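**gurkier_dan:** Right gripper on our two-arm cell keeps drifting wide on the pen cup. I re-zero at 600 cycles. Too late?

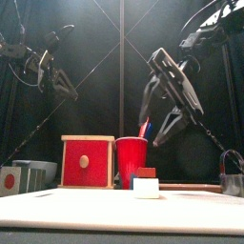 *Right gripper over the cup, left one parked up*

**Wekesa Biwott:** I'd look at the cable before the zero, mate. Mine dragged on the wrist and I blamed the encoder until April - felt like a right galah.

**derkwood:** Disagree, 600 is heaps. I go to 2,000 on the Hakov mounts, no dramas.

**gurkier_dan:** Fair enough, so I'll redo the ties and check the loops under both arms. View from up top:

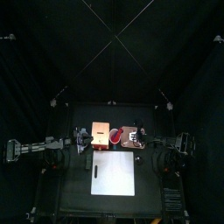 ### Re: cable ties

**Wekesa Biwott:** Leave more slack than you reckon, then run 24 picks before you touch the zero.

**derkwood:** Still say it's the fingers!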